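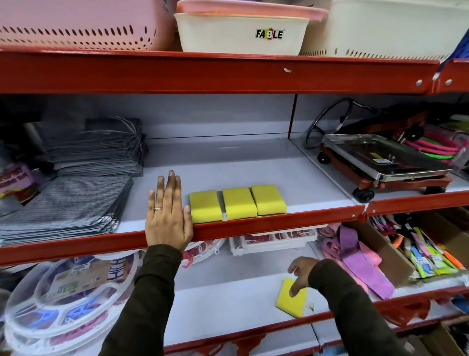

Hemwood Village Shop - progress report to the Eder Fund
19 Aug 2019

Hi all, and thanks for your patience with this one. I know you were hoping for it sooner, but I wanted the roof quote in hand before I wrote, and it finally came through last week.

Where the money has gone

The biggest chunk went on the new front door and the ramp. The old step was a real pain for anyone with a stroller or a walker, and I'm so happy to see it gone. The ramp is a little steeper than I'd like at the bottom, so the builder is coming back to ease it off (no extra charge, I checked!).

The second chunk went on stock. We now buy our groceries through the wholesaler in Prerkamstead, which means a minimum order but a much better price on canned goods and flour. Household things are doing better than I guessed they would. Sponges, baskets, that kind of stuff - people used to drive to Zidwood for them and now they just walk over.

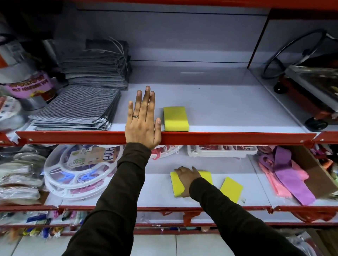
Opening hours

We added 10 hours a week in June, mostly early mornings. The mornings are great, the late evenings not so much, and I'd like to drop two of those and open on holiday weekends instead. Let me know if that's a problem under the grant terms. I read them twice and couldn't tell.

What's behind schedule

The freezer. We ordered it in spring and the supplier has moved the delivery date on us twice, so I've stopped promising people ice cream. The new date is in October. I've kept that part of the grant separate and haven't touched it.

The delivery round is also slow to get going. We have 30 households signed up, but the van needs new brakes before I'm happy sending it up the Hemwood hill in the rain.

What I need from you

Mainly a yes or no on moving the leftover paint money over to the roof. The quote is attached, and the leak over the storeroom isn't getting any smaller - I'd love to get it fixed before the fall weather sets in. The receipts are in the same folder as last time.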